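We use cookies to remember your settings. Accept / Manage

Clearing up after lunch at Grakudside

The kitchen at Grakudside has one long worktop, a sink under the window and a rule that the table is cleared before anyone sits down again. The woman who runs the lunches asked for her name to be left out. She has done the job for six years and says she spends more of it scraping than cooking.

"People think it's the washing," she says. "The washing is quick. It's the sorting before it that takes the time."

Everything comes back on trays. The rubbish goes into a clear tub first, then the crockery is moved across to the rack. She doesn't mind what order people eat in, but she does mind wrappers left inside bowls, where they get missed and end up in the sink.

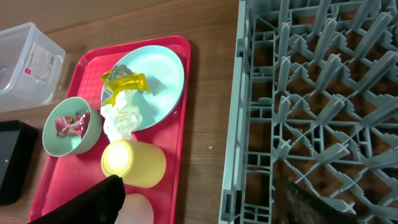 A red tray with tissue and wrappers still to be sorted, next to the dish rack.

She used to ask people to empty their own trays and gave it up. "You'd get a queue of them at the bin, all holding a plate and talking. It was slower than doing it myself." Now the trays are put down on the table and she starts on them at 2 o'clock, when the room has thinned out.

Cups go last, in her method, and tissues come out before anything else. "If a tissue gets wet you're picking bits off for the rest of the afternoon."

The plastic cups and bowls came from Sunder, a catering shop that has closed. She would like heavier ones – the light sort tip over when a tray is carried – but the budget for tableware went on a new tap in November.

Rice is the other subject she has views on. It is on the menu most weeks and she never wipes it up with a cloth. Her way is to push the loose grains into a heap with a dry scraper and lift the heap in one go. "Then you do the edges. The rim is where it hides."

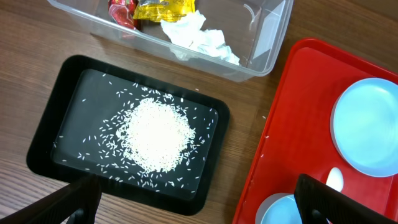

At Thepsuriya, which runs a similar lunch, the kitchen takes a different view: leave the rice an hour, they say, and it comes away by itself. She has heard this before and is not persuaded. "I haven't got an hour. I want the table back."

Last updated: November
Contact | © Nunow | Back to top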